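I have a shelf of kit that seemed like a good idea in March. There's a soldering station I'm frightened of, a 3D printer that makes one shape (spaghetti), and a robot vacuum that has been stuck under the same sofa more often than I've sat on it. So when I said I was going to spend a while with a pair of hand-held grippers, the response at home was a long look and a question about where they would live.

The grippers in question are the Haltora pair, made by a small outfit called Skokell. You hold one in each hand, squeeze, and go about some ordinary task while the things record what you're doing. The recording goes off to be turned into something a robot arm can learn from. That's the pitch, anyway. You aren't buying a robot. You're buying the right to be one for an afternoon.

I did my testing on a borrowed bench in Altumholm, with a sheet of paper over the table, a bottle and the box. The first job was the one in the quick start guide: get used to the handles, point the jaws at something, pick it up, put it down again.
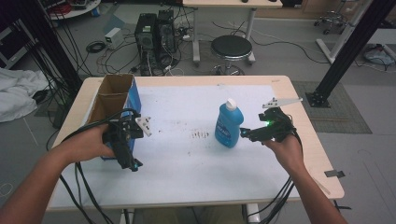 I'd like to report that I took to it at once. What I did was spend the first quarter of an hour knocking things over. You know where your fingers are without looking, and you've known it since you were a baby, and then somebody adds a good few inches of plastic to the end of each hand and you're back in the high chair. I kept closing the jaw on the air just in front of whatever I wanted.

It does wear off. By my 15th go I'd stopped holding my breath, and by the 19th I was doing it while thinking about lunch, which I gather is the state of mind you want. The guide calls this "natural pace". It has a whole page on natural pace, with a diagram, and I've never felt less natural than when reading it.

## The cables

Let's get the moan out of the way. They're wired. Both of them, with thick black cable, and the cable has opinions. Reach across yourself and the left one comes along for the ride. Turn round to get something behind you and you'll be wearing it.

Skokell say on their site that wired means no charging and no dropped recordings, and I believe them. I had no dropped recordings. I did have a sore elbow from hitching the right-hand lead out of the way with it, over and over, like someone trying to keep a handbag on.

If you buy a pair, buy some clips as well. None come in the packet. For what they charge I'd have expected clips, and possibly a biscuit.

## Squeezing things

The grip is the good bit. It's a smooth pull with no click or step in it, and there's enough feel coming back through the handle that you can tell whether you've got hold of something or are only leaning on it. I'd assumed it would be like one of those litter-picker claws. It's a great deal better than that, and it ought to be.

Rounded things are harder than they look. A bottle with a fat middle and a narrower bottom gives you a choice of two places to grab, and each is wrong in its own way. Go for the belly and the jaw wants to ride up. Go low and you have to bring your wrist down almost to the table, at which point your knuckles join in. I settled on low, with a slow close, and a short pause before lifting.

The pause matters more than I expected. The guide tells you to hold still for a beat at the start and end of every move, so the software can find the join between one action and the next. I forgot constantly. Then I overdid it and looked like a man waiting for a lift.

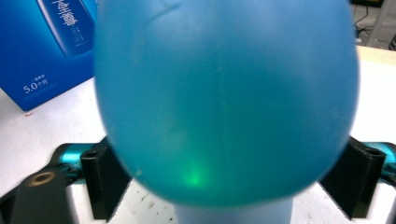

## The software

It's called Hjaltadóttir. I don't know why, and the help pages don't say. I typed it out in full every time I needed to search for something and I'm now rather fond of it.

It runs on a desktop machine and it does three things: it starts a recording, it stops a recording, and it plays back what each gripper saw. The first two are a single button. I have no complaints about the button.

Playback is where I lost an evening. You get the view from each gripper, down between its own fingers, and it's the oddest way to watch yourself work. There's no you in it. There's a pair of black fingers and whatever they happen to be heading for, and you find yourself silently urging them on. Left a bit. Left a bit more. No, the other left.

It's also useful, annoyingly. Until I watched my own clips I was sure I approached things in a straight line. I come in on a curve, from the right, every time, like a bad parking job. You can mark a clip as good or bad, add a line of notes, and bin the ones where you sneezed. My notes from the first session mostly say "no".
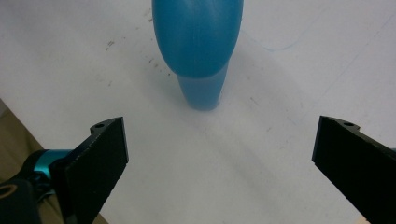
*Photo: from my own Haltora recordings. Please ask before borrowing.*

What I'd change is the search. Clips are named by a string of letters and numbers, and the only way to find the good one from before lunch is to remember when lunch was. A thumbnail would do. A proper name would be better. I wrote to suggest it and got a polite reply saying it was on the list, and I've been around software long enough to know about the list.

## How much of this do they want?

More than you think. The help pages suggest 1,000 clips of a task before you try to train anything on it. I read that figure twice, then went and made a cup of tea. Moving a bottle is quick work, but a thousand of them is a part-time job, and you have to put the bottle somewhere different each time or the robot will only learn about one spot on one table.

I didn't get there. I got far enough to see how a person might, with the radio on and someone else to share it. Skokell also sell a service where you send them a description of your task and their own people record it for you. I haven't tried that, and the prices are of the "contact us" variety, so I have my suspicions.

## Would I buy them?

For a college or a small workshop with a robot arm already bolted down somewhere, yes, I think so. The handles are comfortable once you've stopped fighting them, the recordings are clean, and the software stays out of the way apart from its filing. I've used far more expensive things that were far worse company.

For me, at home, with no arm to teach, it'd be a very costly way to move the washing-up liquid. The loan pair goes back in its packaging next week. I've asked whether they do a wireless version and am told they're "looking at it", so if that happens I'll have another go and put up a shorter post, probably with fewer remarks about my elbow.

Comments are open. If anyone knows a cable clip that stays put on a rounded table edge, I'd like to hear about it.

*October 2020*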